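Visico Altcombe work table, white – review after seven months
By Radomír Rusnák
August 17, 2019

I bind books at home. It is not my profession, I repair old hymnals and cookbooks for people who know me, and in winter I make a few notebooks for sale. For many years I did this on our kitchen table, and each evening I had to put everything away before supper. When my wife finally asked me to find another place, I started to look for a table which is big enough for full sheets of paper but does not look like it came from a garage.

I read many reviews and most of them were written one day after delivery. The writer is happy, the box came on time, five stars. For a table this says very little to me. So I waited, and I am writing mine after seven months of almost daily use.

What I bought

The Altcombe is a simple rectangular table from Visico. You choose the top (white, gray or oak look) and then the legs, fixed or adjustable. I took the white top with adjustable legs. I ordered it from Doležal, a small furniture shop where I have bought before, and paid 3,000 crowns including delivery up to the third floor. The gray one was cheaper by a little, but I wanted white. I mark my paper with hard pencil and use a lot of dark thread, and I see both better on a light surface.

The other candidate was a table from Flatthorpe. It has a nicer top, with a rounded front edge, and I still think about that edge sometimes. But it has a crossbar between the legs exactly where I put my knees, and I sit for three hours at once. If you work standing, please look at the Flatthorpe also.

Assembly

The instructions are only drawings, without words. Drawing 6 shows the leg plate turned the wrong way around, and I followed it faithfully, so I had to take out all the screws of one leg and begin again. The holes in the top are drilled before, and they were exact in my case. An Allen key is in the box. It is short and made my hand hurt, so use your own if you have one. Alone I needed one evening. To turn the table on its feet you should be two persons.

The feet have a thread and can go up or down by 20 millimeters. Our floor is an old parquet which goes down in direction to the window, and I used nearly all of this. After that the table stood straight, and it has stayed so.
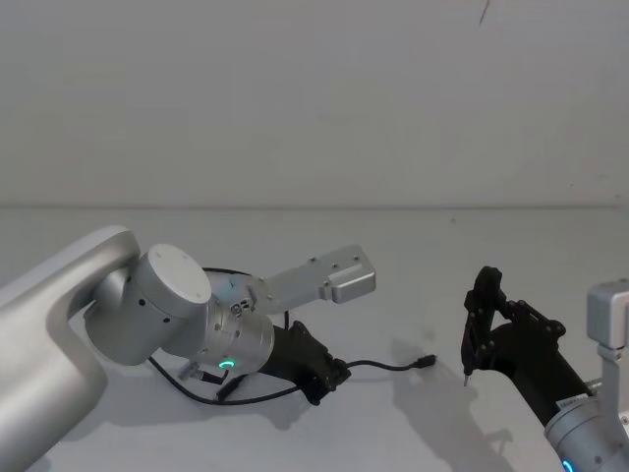

The second thing I want to talk about is stiffness, which matters to me more than the look. When I cut board with a knife and a steel ruler, I lean with my whole weight on one hand. A weak table answers with a small movement to the side, and the ruler goes with it. The Altcombe moves very little from front to back. From left to right it moves more, and I could feel it clearly in the first weeks. I tightened the leg screws again in June and it became better. I think everyone should do this, although the drawings do not mention it.

With my small iron press on one end, I can see no bend in the top. I keep the press above the leg and not in the middle, so maybe this is not a hard test.

The surface

The white is not a pure white. In the shop it looked cold to me, and at home, next to our wall, it became more gray than I expected. It is matte, and this I like very much. My old table was shiny and in the evening the lamp was shining from it directly into my eyes. Now I can work until ten without a headache.

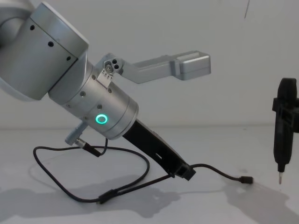
Plain white wall, pale white tabletop, with a silver arm reaching in from above.

Matte has also a bad side. It holds fingerprints less, but it holds graphite more. If I slide a sheet with pencil lines across the top, I find a gray cloud there afterward. Warm water with a drop of dish soap takes it away. Dry cloth only moves it to another place. Wheat paste comes off easily when it is fresh, and when it has dried I put a wet rag on it for some minutes and then it lets go. PVA glue is worse. I had one drop which I noticed only on the next day, and I lifted it with a plastic card, slowly. It left no stain, but at low light I know where it was.

Never cut directly on it. I did it one time, a short cut through thin paper, and the line is there forever. I use a cutting mat now also for things which take two seconds.

About heat I cannot say much. I put my tea on a coaster and the glue pot on a tile.

A word about the color in a small room

Yolanda Zabala, who teaches the paper course where I learned to sew headbands, told me before I bought it that I would get tired of white. Her argument is that a white table beside a white wall gives the eye no place to rest, and that you also see every crumb. About the crumbs she is right. About the rest I disagree. Our room is small and has one window, and a brown table would make it feel full. Here the light goes over the table to the wall and the border between them is almost not there. But it is true that you start to notice small things on the wall, which you did not see in ten years.
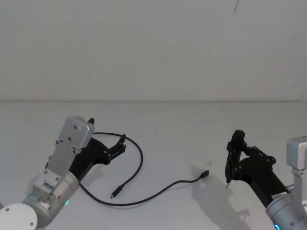

White on white: the wall and table meet in one faint line, and the thin dark mark near the top is easy to notice.

If this would disturb you, take the oak look. I saw it at Doležal and it is well printed, only the edge band does not match completely with the top.

Edges and corners

The edge band is glued well on three sides. On the fourth, the short side on the right, there was a place as long as a finger where I could push my nail under it. I wrote to Doležal with a photo, and they offered me to change the top or to take back a part of the price. I did not want to unscrew everything again, so I took the money and glued it myself. It holds. The corners are quite sharp, and people with small children should buy some protection for them.

What I would change

A hole for the lamp cable, first. I have my cable going over the back edge, and when the table stands near the wall it gets pressed there. Second, I would like to have a depth of a little more. For notebooks it is enough, but for an atlas I have to turn the book and work from the side. Third, real instructions, with words, in any language.

Would I buy it again

Yes, for this price. I would ask the shop to check the edge band before they send it, and I would take the adjustable legs again even with a level floor. For heavy work with a hammer I would look for something else, as the movement from left to right would make me nervous. For paper, sewing, writing or a child's homework it is a good table, and our kitchen has its own table back for supper.

Four stars from five.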